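Osora 11 review: case tracking for mass trials
Reviewed by Kathleen Scanlon
29/04/2021

Osora is a desktop program for people who follow criminal trials and need to keep the defendants apart on paper. It is made by Plendalau and sold mostly to trial monitors, defense support groups and the few newsrooms that still cover security courts hearing by hearing. Version 11 came out in March. I have used it since then on one live file and one old one, and I used the previous version for long enough to have opinions about what has changed.

The problem it tries to solve is easy to state. A prosecutor announces that a group of people has been sentenced on terrorism charges. The statement gives a total, a range of prison terms and perhaps a line on how many were tried in absentia. The names come later, or come from families, or come in a different order from a lawyer who acts for only part of the group. Spellings vary. Some of the accused are also defendants in another case, and a few lose their citizenship in a separate order. By the time the appeal is heard, the total has changed and no official statement says who dropped out.

Most people handle this in a spreadsheet. A spreadsheet works until the second hearing.

Setup

Installation is plain. Osora runs on Windows and Mac, keeps its data in a single encrypted file and makes no network connection unless sync is turned on. I left sync off and watched the traffic for a full day of work, and saw nothing leave the machine. The license check is done with a key file, so a computer that never goes online can still be registered. Anyone who works on these cases will know why that matters.

The first screen asks for a court, a case number and a list of charges. All three can be left blank, which was not so in version 10. In many security cases the case number is not known until the verdict, and the old habit of typing a row of zeros led to merged files.

Entering people

The basic record is the person-in-case. A person can have any number of these, and each one carries its own charges, lawyer, custody status, plea and sentence. The same human being in two trials is one person with two case records. Rival programs, Vuvmont among them, attach the sentence to the person, and then an acquittal in one case overwrites a conviction in another. Osora has never done this, and it is the main reason I stayed with it.

My live file has 70 defendants. Of those, 51 were convicted at first instance and 15 had been tried without being present. I entered all of them by hand from two lists, one from a defense lawyer and one compiled from statements read out on state television. Name matching is where version 11 shows the most work. Each person can hold several spellings in several scripts, and the program flags likely matches as you type. It compares family name, father's name and home village separately, and the weight of each can be set. The default weights lean too hard on family name. In a region where half a village shares one, that produces a long column of false flags. I lowered it and the results became useful.

Matches are never merged without a confirming click. A merge can be undone at any later time, with both original records restored as they stood. I tested this after several weeks of edits and it held up.

Sentences

A sentence in Osora is a chain of events: handed down, appealed, upheld, reduced, sent back, commuted, carried out. Every event takes a date, a court and a source. The current status shown on the person's page is worked out from the chain and cannot be typed in directly. New users find this annoying. They want to write "death sentence upheld" and move on, and the program insists on knowing which court upheld it and when. After one appeal cycle the annoyance wears off.

There are gaps. Life terms are stored as a type with no length, which is correct in some legal systems and wrong in others, where a life term has a fixed number of years. The workaround is a note field, and note fields do not show up in exports. Fines can be entered in only one currency per case. Loss of citizenship now has its own event type, with a separate entry for its return, and I was glad to see it. Travel bans still do not.

In-absentia verdicts are handled well. A defendant tried while abroad can be marked as such for one hearing and as present for the next, and the sentence chain notes which hearings counted. If a retrial follows an arrest or a return, Osora opens a new branch and keeps the first verdict visible in gray.

Sources and confidence

Every field can be tied to a source, and every source has a grade. The grades are set by the user. I use four: court document, lawyer, family, official media. The program does not rank them and does not pick a winner when they conflict. It shows the conflict in a yellow bar and leaves it there until someone settles it in writing. The reason is stored with the name of the editor.

Ward Willems, who shares the live file with me, thinks the yellow bars should be optional. On a file this size there are a lot of them, and the overview page becomes hard to read. He has a point about the layout. I would keep the bars and fix the page.

Claims made by a prosecutor can be marked as allegations and kept apart from findings. A statement that a cell was run from another country, or trained in a camp somewhere, goes into the allegation field with the speaker's name on it. When a report is exported, those lines carry the speaker with them and cannot be printed without it. I consider this the best single feature of the program. It has already caught one sentence in a draft of mine that had lost its "prosecutors said."

Timeline and reports

The timeline view is slow. With all defendants shown, scrolling stutters on a machine that handles video without trouble. Filtering by lawyer or by charge brings it back to a usable speed. Plendalau's release notes say the drawing code was rewritten for version 11, and I could measure no gain.

Reports come out as plain text, PDF or a table. The plain text report is well laid out and needs little editing. The PDF breaks right-to-left names when they sit next to a number in brackets, a fault that was present in the previous version and was reported then. Jarlath Carroll at Plendalau replied to my message within a day and said a fix is planned. He gave no date.

Attachments

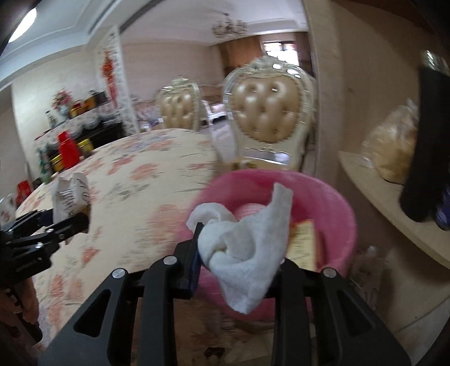
Files of any type can be attached to a person, a hearing or a source. The limit per file has been raised, and long audio recordings of press conferences now fit. Each attachment gets a checksum when it is added and again when it is opened, and a mismatch brings up a warning that cannot be clicked past without a note. Metadata is stripped from a copy on export, and the original stays as it was. I checked exported photos and PDF files with a separate tool and found the author, device and location fields empty. Word files kept the name of the last person to edit. That should be fixed soon, and until it is I would convert them to PDF first.

Text search covers attachments if they contain text. Scans do not, and there is no character recognition built in. Vuvmont has it, though its results on anything other than clean Latin type are poor enough that I turned it off when I tried it.

Sharing a file

Two people can work on one file over a local network or by passing change sets back and forth on a drive. We did the second. Change sets are small and readable, and Osora lists each one line by line before it is applied. Conflicts are shown side by side. The only real failure I had in the whole test came here — a change set made while a merge was half finished would not load, and gave an error with no text in it. Closing the merge and making the set again cleared it.

Roles are limited to reader, editor and owner. There is no way to give someone access to the defendants of one lawyer only, and for defense teams that share a case with other teams this rules the program out. Bláthnaid Duggan, who set up a file for a group of lawyers at Mac Carthaigh, ended up keeping separate files for each team and joining them by export before each hearing. It works, with a good deal of care over who has the latest copy.

Help and manual

The manual is complete and dull, in a good way. It was written by Aisling Ó Dubhghaill, and it explains the data model before it explains the buttons. Read the chapter on sentence chains first. The built-in help is a cut-down copy of the same text and its search is weak.

Verdict

Worth buying for anyone tracking trials with many defendants over more than one court level. For a single defendant or a short case it is too much program. Users of version 10 should upgrade for the blank case numbers and the reversible merge, and should make a backup first, as the file format changes and version 10 will not open the new one.

Good: person-in-case records, allegation marking, reversible merges, full offline use
Bad: slow timeline, right-to-left names in PDF, coarse access roles, Word metadata
Tested on: one live file, one closed file, Windows and Mac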